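Office Practice and Records, Handout 5
Sorting and storing small supplies

Course notes, September 2025

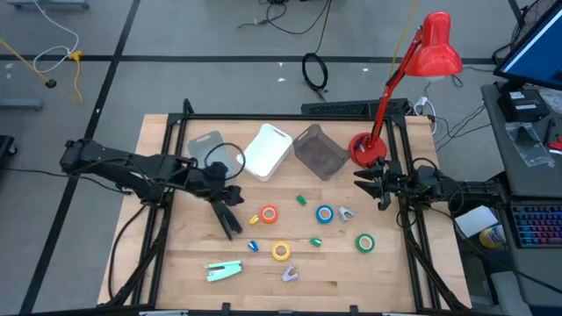 Small supplies are items that fit in one hand and are used at a desk: tape, staplers, clips, punches, refills. They are stored by type first and by color second. Color is a weak sorting key when used alone, for the reason given under 5.3.

5.1 Containers

Open bins are preferred for items in daily use. Lidded boxes are kept for stock that is counted only once a term. A bin should be shallow enough that the bottom layer can be seen without moving the top one. Translucent bins allow a level check from the side; white and dark bins do not, and need a label on the short face.

Bins with handle slots may be carried full. Check that no item is small enough to pass through the slot. Refill strips of staples often are.

5.2 Order of work

Spread the items on a flat surface before sorting. Place the bins at the far edge, within arm's reach. Large items go first. A full-size stapler takes up the space of several rolls of tape and sets the layout of its bin. Tape follows, then the miniature items.

Rolls are laid flat on the core face, or stood on edge if the bin is narrow enough to hold them upright. Do not mix the two in one bin. Stacks higher than 9 rolls tend to lean and should be split.

5.3 Sorting keys

Type: tape, fastening, cutting, writing.
Size: full size, miniature.
Color: only within a single type.

When color is used as the first key, a red roll and a red clip end up together, and a person looking for tape must search every bin. In the May exercise, groups sorting by color needed 61 seconds to retrieve a set of five items. Groups sorting by type needed 20.

5.4 Lighting

A desk lamp with a jointed arm is adequate for bench sorting. Turn the shade toward the items. Red and orange tapes are easily confused in poor light, as are dark blue and black.

5.5 Labels

Use the Nirkberg label sheet. Write the type on line one and the size on line two. Leave line three blank until the stock count.

Reading for next session: Skunder supply manual, section 9, on reorder levels. Bring the completed label sheet.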